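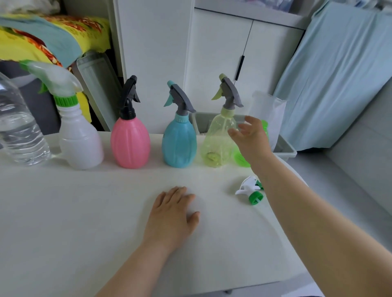

Comment apprend-on à un robot à se servir d'un vaporisateur ? En le faisant devant lui avec ses propres mains, des centaines de fois, ou en pilotant ses bras à distance jusqu'à ce que le mouvement soit propre.

Temps de lecture : 5 min

Je croyais savoir me servir d'un spray. Je fais mes vitres, j'arrose mes fougères, j'ai même un flacon pour humidifier mes chemises (oui, je repasse encore). Et puis j'ai passé deux jours chez Ornero, et Wanpen Sitthichai m'a regardé attraper une bouteille avant de me dire, très gentiment : « Vous allez trop vite, et vous cachez la gâchette avec votre paume. » Trente secondes plus tôt, j'étais un adulte compétent !

Ornero, c'est une petite équipe installée à Allalbridge, au-dessus d'un magasin de cycles, qui fabrique des démonstrations. Pas des robots, des démonstrations : des gestes de la maison, enregistrés un par un, qu'on donne ensuite à digérer à un programme. Leur client du moment s'appelle Nurov et veut un robot à deux bras capable de ranger un plan de travail, de reconnaître un flacon d'entretien, de le saisir du bon côté et de le reposer debout. Ça paraît modeste. J'ai compris assez vite que ça ne l'était pas.

Le matériel de travail, on l'achète au bazar du coin. Des vaporisateurs roses, bleu clair, jaune-vert, avec des corps côtelés en forme d'œuf ou à facettes, des gâchettes noires ou grises. Wanpen les choisit comme d'autres choisissent des tomates, en les tournant longtemps dans la main. Elle aime surtout les plastiques translucides, parce que les caméras les détestent : un reflet, un bord qui disparaît sur le fond blanc de la table, et la machine ne sait plus où s'arrête la bouteille. Une simple bouteille d'eau lui donne autant de fil à retordre que tout le reste.

Il y a aussi les têtes démontées. On pose sur la table une gâchette toute seule, couchée, avec son tube plongeur, et on demande à l'opérateur de s'en occuper, ou au contraire de l'ignorer et d'aller prendre le flacon derrière. Moi, ma main partait toute seule vers la pièce détachée, toujours. « Tout le monde fait ça, m'a dit Wanpen. On a envie de réparer. » Elle note ces essais-là dans un cahier à part, et je n'ai pas osé demander combien de pages me sont consacrées.

La séance type commence à mains nues. On s'assied, on pose les deux paumes à plat, on attend le bip. Ensuite une main travaille et l'autre reste sur la table, tranquille, sauf si la consigne dit le contraire. Vous n'imaginez pas comme c'est difficile, une main tranquille ! La mienne tapotait, se grattait, venait aider sans qu'on lui ait rien demandé. Or le programme prend tout. Si je tapote avant chaque saisie, le robot risque d'en conclure que tapoter fait partie du métier. Wanpen m'a montré la vidéo d'un bras mécanique qui marquait une petite hésitation ridicule au-dessus de chaque flacon, un demi-arrêt, comme quelqu'un qui cherche ses clés. C'était la manie d'un ancien opérateur. Il était parti depuis le mois de mars, son hésitation était restée.

Pour ce seul chantier, il faut 3920 démonstrations validées. Une bonne journée en donne 103, une mauvaise beaucoup moins, et on en jette pas mal : doigts devant l'étiquette, flacon renversé, coude qui passe devant tout le monde. Je demande si ce n'est pas abrutissant. Wanpen réfléchit et me répond que ça dépend de la radio.

L'après-midi, on change de pièce et on passe à la téléopération. Alors là, j'étais aux anges (j'ai grandi avec des manettes, je me voyais déjà virtuose). Le poste s'appelle Mughal, un nom maison dont l'origine fait l'objet de trois récits contradictoires. On glisse les mains dans deux poignées articulées, on baisse les yeux vers un écran, et à quatre mètres de là deux bras reproduisent vos mouvements avec un léger retard. Quand je ferme les doigts, les pinces se ferment. Quand je tremble, elles tremblent aussi, et devant témoins.

J'ai mis 11 minutes à attraper mon premier vaporisateur. Onze ! Je l'ai pris par le col, il a pivoté, j'ai voulu le rattraper de l'autre bras et j'ai envoyé les deux flacons voisins par terre. Ce qui manque, c'est le poids. Sur une vraie bouteille, on sent tout de suite si elle est pleine, on serre un peu plus, on ne se pose pas la question. À distance, il faut le deviner à la façon dont le plastique se déforme, et je regardais tellement la pince droite que j'oubliais complètement la gauche. Wanpen, elle, fait la même chose en discutant du menu du soir, le dos bien droit, avec des gestes d'une lenteur presque agaçante.

Pourquoi garder les deux méthodes ? Je lui ai posé la question devant un thé trop infusé. Les mains nues, m'a-t-elle expliqué, c'est rapide et c'est riche : on y voit comment un humain contourne un obstacle, comment il ouvre les doigts bien avant d'arriver sur l'objet, comment il change d'avis en route. Seulement, une main n'est pas une pince, et il faut traduire. La téléopération ne demande pas cette traduction, tout ce qui est enregistré est déjà faisable par la machine. Mais c'est lent, ça coûte cher et ça fatigue les épaules. Chez Ornero, on commence donc par beaucoup de mains, et on termine par 600 essais aux poignées pour dégrossir ce qui coince encore.

Ce qui coince encore, pour l'instant, c'est la gâchette. Saisir le flacon, le robot y arrive souvent. Appuyer, c'est une autre histoire : il faut tenir le corps avec une partie de la main et tirer avec une autre, sans que la buse tourne. Ils ont essayé des doigts plus fins, puis des embouts en caoutchouc, et la semaine de ma visite ils hésitaient à faire tenir la bouteille par un bras et presser par l'autre. J'ai trouvé l'idée assez touchante. Mon fils de quatre ans fait exactement pareil avec le produit à vitres, quand j'ai le dos tourné.

Le deuxième jour, j'ai demandé à refaire une série à mains nues, pour l'honneur. Paume gauche à plat, bip, main droite qui monte, doigts écartés, pas trop vite. J'ai pensé à l'étiquette, j'ai pensé à mon coude, je n'ai pas touché à la tête démontée. Wanpen a coché quelque chose dans son cahier, le bon cette fois, je crois, et m'a tendu le flacon suivant.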